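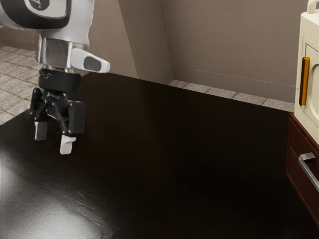 Can you build a useful robot arm setup at home without a workshop full of machine tools?

You can get most of the way with a kitchen table's worth of space, a drill, a secondhand arm and a lot of evenings. The one part I couldn't make at home was the base plate, and a shared shop took care of that.

Home Talks Build Notes Parts Contact

Speaker notes, Ernetdale shared workshop, 18 October 2023
Viera Dvořáček

Okay. Say hi, check the mic, ask who has built an arm or is in the middle of building one. (Wait for hands. Last time I rushed this and it was awkward.)

So I'm Viera, I fix office printers for a living, and since April my evenings have gone into a project I call Hokar. Hokar is one arm, one two-finger gripper, and a simulated room on my laptop where I try everything before I try it for real. The goal is boring: pick up a mug, put it down somewhere else, don't break the mug.

Start with the simulated room. I put this off for weeks, thinking it was for people with degrees in this stuff. Then I spent a weekend on it and felt silly for waiting. You need a table, a floor, some walls, and the arm. I went further than that, of course, and ended up fussing with tile grout and a cream-colored appliance with an orange handle sitting off on a cabinet. Does the arm care about the handle? No. But I'm the one looking at it every night.

The table came out very dark and very shiny. There's a big white reflection in the lower left corner and then it just fades off to nearly black. Pretty, and kind of a pain if you want to judge how far the fingers are from the surface by eye. I keep telling myself I'll make it matte. If you're starting fresh, go matte!

Gripper next. Two fingers, parallel, black linkages. In the picture they're open with nothing in them, and that's the pose I begin every run from. Look at the tips: one is light gray and the other is a white pad that hangs slightly lower. Keep that in mind when you set your approach height — go by the lower one. I went by the other one first and spent an evening wondering why my contact numbers were garbage.

(Drink some water here.)

Now the real arm. I bought it used from Brurnach, a little outfit that clears out closed labs. It came with no manual and a bag of screws, seven of which fit nothing. Ask them for the cable set up front. I didn't, and the cable cost me two extra weeks.

Mounting. My first try was clamps on a desk. The desk walked. I mean it moved across the floor with me standing there holding the stop button. So I came in here, and with the shop's drill press I made a steel plate with eight holes, bolted to a frame that is bolted to the wall. It hasn't moved since. If you only spend money on one thing, spend it on the mount.

Stop button! Say this slowly. Put it where your hand already is. Mine was behind the laptop for a while, and reaching across a moving arm to stop the arm is as dumb as it sounds.

Finger pads: I cut mine from a sheet of rubber from Heitmann, the hardware place by the bus depot. Glue them, clamp them, leave them overnight. I have peeled off a lot of pads that I left for an hour.

Getting from the simulated room to the real one. I ran 2000 tries on the laptop with the mug in different spots before I let the real arm have a go. It dropped the first mug. Friction was set way too high in the sim, so everything stuck to the fingers like tape. I dragged a real mug around with a luggage scale, put that number in, and things got a whole lot closer.

What I'd skip if I did it again — the fancy textures, the wrist cover I printed three versions of, and trying to write my own joint controller. Use the one that exists. You can be proud of something else.

Still on my list: a lighter in the sim that changes position (lamp, I mean lamp, fix this before the talk), softer pads, and a second object that isn't a mug. Maybe a sponge.

Questions. Someone will ask what it cost. Say less than my car repair and point to the parts page. Someone will ask about kids and pets: the door stays shut when the power is on, every time.

Remind people the drill press sign-up sheet is by the sink, and that I need my clamps back.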